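4.2 Trying the Grandach kit on household laundry

The second product in our comparison is the Grandach hand kit, a pair of handheld grippers with a marker cube fixed to the top of each. The wearer also has a small camera on the head, so the same view that guides the person is the one stored for training. We had used the kit only for table-top work before this study, and we were keen to find out how it would cope with something soft, heavy and badly behaved. Laundry was the obvious choice, and it turned out to be a lovely test.

Unpacking and setting up was quick. Natalia Orozco, who had never seen the kit, had both grippers tracked within ten minutes, working only from the printed sheet in the box. The older Skorkeo set, reviewed in Section 4.1, needed a fixed camera at each end of the room and a fresh calibration whenever somebody bumped one of them. With the Grandach kit there is nothing of that sort to knock over, and the wearer is free to stand, kneel or sit on the floor. That freedom matters a great deal with a front loader, where the drum is low and most people end up sitting down.

We asked eight wearers to move washing between a basket and the drum at whatever pace felt natural. No order was set for the items, and wearers could use either hand first. Altogether we kept 507 recordings. A recording was thrown out if both cubes were lost at once for longer than a second, or if the wearer put a gripper down to use their fingers (a real temptation with socks!).

Two things pleased us straight away. The jaws open wide enough to take a good fold of cloth, so wearers soon stopped pinching at single layers and began to scoop. The trigger is also light, and after some 10 minutes of work none of the wearers complained of a sore hand, which we cannot say of the Skorkeo set. Hamish Pirihi, who has large hands, did find the grip a little short and would like a longer one in the next version.

Tracking was the part we worried about most. A drum is a deep metal bowl, and a hand that goes into it takes the cube along. In practice the cube rides high enough above the jaws to stay in sight for most of a reach, and it was only lost when the wearer went for something right at the back. Figure 7 gives a good idea of the working position.

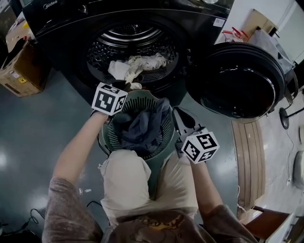 Figure 7. Laundry task with the Grandach kit, seen from the wearer's head. One gripper points towards the drum while the other is held open above the basket.

The wearer's knees make a very good basket stand, and several people found this out without being told. Holding the basket there keeps it close to the drum and leaves both hands free for the grippers. We have since added the position to our own instructions as a suggestion, though not as a rule, as Kwok-wai Lui preferred to kneel and his recordings were every bit as clean.

There are still things to put right. The head strap slips when the wearer looks down for a long time, and the supplied software, Brumetau, shows a lost cube only after the recording has been saved. A simple beep would have spared us a good many repeats. Even so, this was the first kit in the comparison that our wearers asked to use again, and we carried it forward to the folding task in Section 4.3.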